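Pressing a 7-inch for a first single, how many and who with?

Posted Jan 27, 2001

Hi all. Four piece from Ostport, guitars and a cheap organ, been going 4 years under two names. We finally have two songs we like, mixed and everything, and want them on a 7-inch in time for a little run of shows in February. Our drummer says go for 1,000 because the price per record drops so much. I think that's nuts, we've never sold more than a handful of tapes at a show. Anybody pressed with Terix? Their quote came back same day but they want us to send a "production master" and I don't know if our DAT counts. Also do we need a label name on it or can it just be blank. Thanks, in a rush, studio wants the DAT picked up this week.

3 replies

Reply from nukley_dan

Don't do 1,000. We did. Nukley put out our first one, 1,000 copies, and most are still in my mom's hall closet. Great songs too IMO. Do the smallest run they'll take and repress if it goes.

Forget February btw. Test pressings alone.

Reply from Holger Lindqvist

OK a few things, typing fast, on lunch.

DAT is fine. Every plant I've used took DAT. What they mean by production master is: songs in the right order, right gaps, levels matched, nothing extra on the tape. Write the start times on the case. Put side A and side B on there clearly, and say which is which on the paperwork AND the tape. We had a single come back from Myklebust with the sides flipped and it was our fault, the sheet said one thing and the box said another.

Speed. Tell them 45. Sounds dumb but if you leave it blank someone will guess.

Length. Keep each side under 4 minutes if you want it loud. Longer is possible, it just gets quieter and the end of the side gets a bit crunchy. Cymbals and S sounds are the worst for it. If your singer is heavy on the S's get that tamed before you send the tape, the cutting engineer will otherwise turn the whole thing down.

Sleeves: get them printed somewhere else. Plants charge alot for them. We did ours at a copy shop on colored stock and folded them on the living room floor, took an evening.
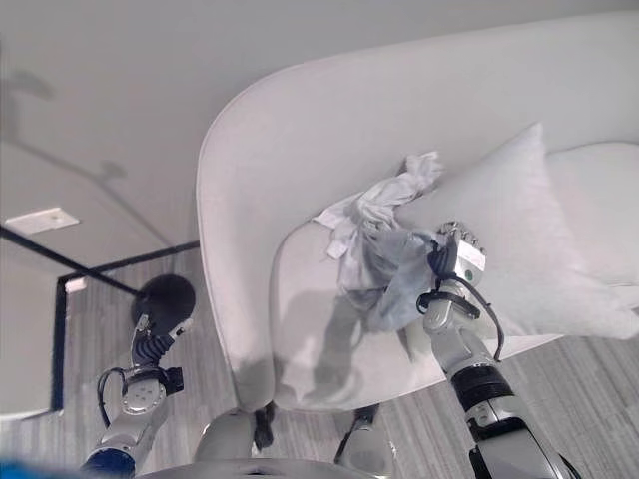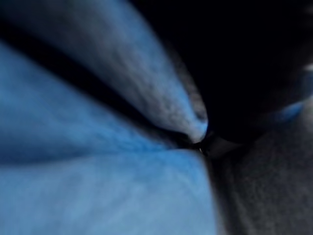 Label name, you don't need one, but give it a catalog number at least. Stores and radio people want something to write down. Make one up, 001 is traditional. Put a mailing address on the back too, we still get letters from ours.

Test pressings: listen to them on a BAD turntable as well as a good one. If it skips on the bad one that's what your fans own. And listen the whole way thru, both sides, more than one copy. A click in the same place on all of them is the plate, a click on one is only that record.

How many: depends on shows really. 24 shows a year and a couple of stores, 500 is plenty. Never used Terix so can't help there, ask them for a sample of somthing they pressed recently.

Reply from organgrinder

I'd go the other way, do CDs. 2,000 of them costs not much more than a short run of vinyl and college radio will play it. My cousin's band did it. You can always do the record later when there's people asking.

If you do stick with the 7-inch take preorders at the Feb shows, paper list and a pen at the merch table, get the cash up front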